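Storing Bar Stock in Open Metal Bins

Workshop Notes, Kuvent

Short bar stock is easier to find and easier to pick up from an open bin than from a shelf. The notes below apply to rectangular bars up to 900 g each.

Bin shape. Choose a bin with sloping walls. A bar that lands against a slope slides to the floor of the bin, and there is room for fingers between the bar and the wall. Straight-sided boxes trap bars upright in the corners.

Bin size. The floor should be at least 100 mm longer than the longest bar. For narrower bins, lay all bars parallel to the long side.

Fill level. One layer is best for bars that are used daily. Stacked bars cross each other and the lower ones have to be dug out. Keep the reserve in a second bin under the bench.

Surface. Set the bin on a flat wooden top. Wood does not mark the bin and reduces noise when bars are dropped in. Bench height of 84 cm suits most adults; deduct the depth of the bin if it is used all day.

Color. Paint or buy bars in one color per size. Two colors can share a bin if each keeps to its own end. Dark green and reddish brown are easy to tell apart on bare gray metal under a white lamp, less so under a yellow one. 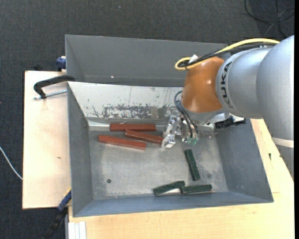
Mixed bins should be sorted again at the end of the week. Take out everything, brush the floor of the bin, and wipe it with a dry cloth. Check the bar ends for burrs and file them before the bars go back.

Label the front wall, not the rim. Letters 22 mm high can be read from the other side of the bench.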